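Home | Products | Manuals | Parts | Contact

Hiltano Two-Arm Towel Kit: Set-Up Guide
Section 5: First Cloth
March 3, 2018, by Teodor Cieślak

1. Clear the work surface of coffee. The kit cannot fold coffee.
2. Lay one towel flat at the side of the surface. Gray is fine. Monograms are wasted on it.
3. Switch on both arms and choose HOVER. Keep your hands out until the green light stops blinking.
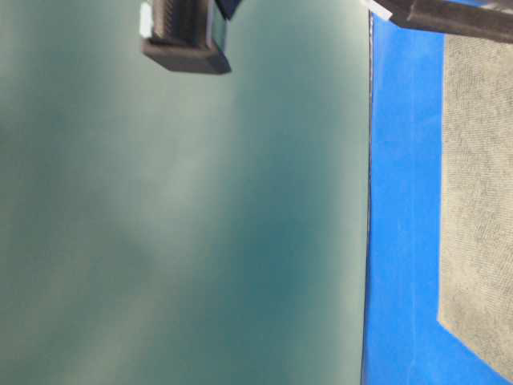
Lesego Mofokeng writes that HOVER on her kit lasted long enough to eat a sandwich. Set the wait time to 700 milliseconds in the Tralik menu; the factory value is 900.

4. Choose GRIP, then LIFT. Stand back and try to look confident.

CAUTION: The grippers do not know a towel from a sleeve. Roll yours up.
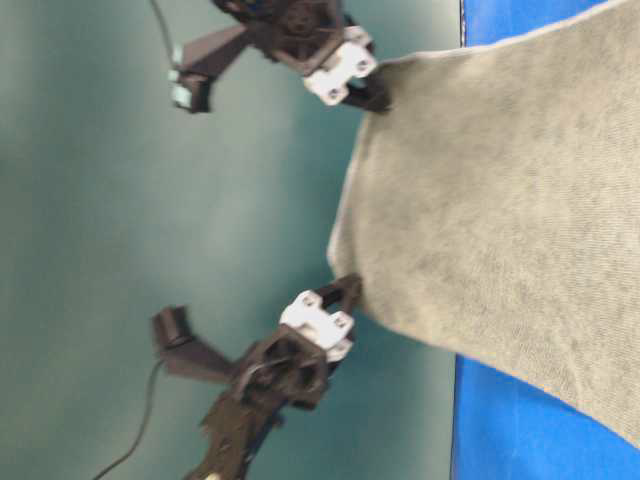

Grip force is the setting most owners get wrong, usually by turning it up. Leave it at the default for your first ten lifts. With the towel pinched at two points along one edge, as it is here, the cloth between them needs only light tension. If a finger slips, press STOP and return to step 2. Error 483 means the same thing in a sterner tone.

Related items
Section 6: Second Cloth
Senirov spare finger pads
Returning your kit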